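Home / About Gisgate
Services Documentation About Contact

About Gisgate

Gisgate prepares and maintains address and parcel data for small and mid-sized local governments. Our work covers address point layers, street centerlines, parcel boundaries and the lookup tables that connect them. We do not sell mapping software, and we do not require a client to change the software already in use.

Background

The company began as a contract drafting office in Zullholm, converting paper plat books to digital linework. Most of the early work was tracing. Over time clients asked for the harder part, which was deciding what to do when two records disagreed: a deed calling for one distance, a plat showing another, and a fence built to neither. The drafting business was closed and the reconciliation work became the company.

We now operate from 2 offices. Zullholm handles parcel and boundary work, along with the plat archive. Urrego handles addressing, street naming and delivery of finished data. Both offices work from the same database and the same written procedures, and a job can move between them without being reformatted.

How a project runs

A project starts with an intake audit. The client sends whatever exists, in whatever format, and we return a written report listing gaps, duplicates, overlaps and records that cannot be placed. The audit is priced separately and the client keeps the report whether or not the project goes further. A typical intake batch is 400 parcels. Larger jurisdictions are divided into batches of that size along section lines or, where there are none, along roads.

Each batch then goes through edge matching, attribute cleanup and a second review by a technician who did not work on the first pass. Boundary conflicts are flagged and never silently averaged. If the source documents do not settle a conflict, the record goes back to the client with the documents attached and stays open until there is a decision in writing.
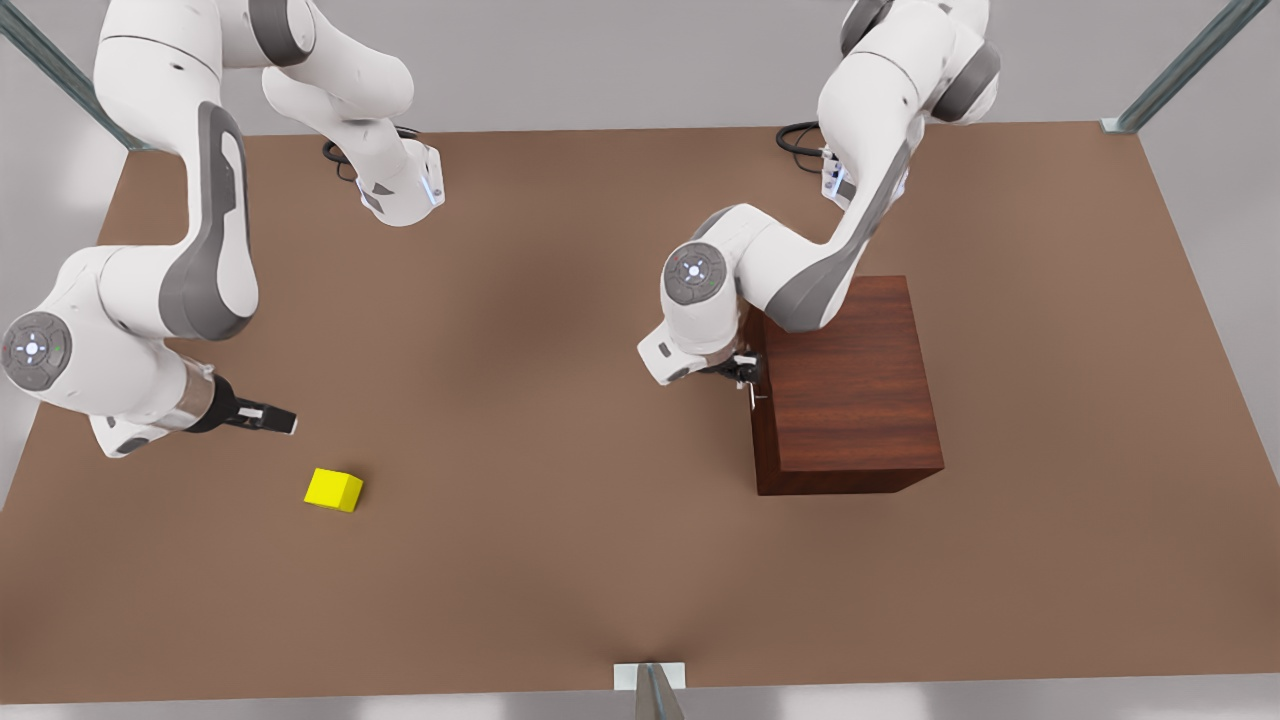
Address work follows a different sequence. Points are placed on the structure where a footprint exists, and on the driveway entrance where it does not. Ranges are checked against the centerline for parity and direction. Street names are compared with the client's master list, including older spellings, since emergency callers often use the name that was on the sign 20 years ago.

Grutport

Grutport is our internal job tracking and delivery system, and clients have read access to it for the length of a contract. It shows the status of each batch, open questions and the full edit history of any record. Finished data can be downloaded as shapefile, GeoPackage or delimited text. Coordinates are delivered in the projection named in the contract - we do not reproject on delivery unless asked.

Maintenance contracts

Most clients stay on after the first delivery. Under a maintenance contract we process splits, merges, annexations and new subdivisions as they are recorded. Routine changes are posted within 8 business days of receipt. Annual reconciliation against the assessor's roll takes place in May.

What we do not do

We are not a licensed survey firm. Our parcel layers are suitable for assessment, planning and dispatch, and they are not a substitute for a boundary survey. Property owners with a question about a line should contact a licensed surveyor in their state.

Working with us

Requests for an intake audit can be sent through the contact page. Please include the number of parcels, the format of the existing data and the name of the office that holds the recorded plats. Sample files are helpful but not required at that stage.

Contact | Data formats | Grutport login | Privacy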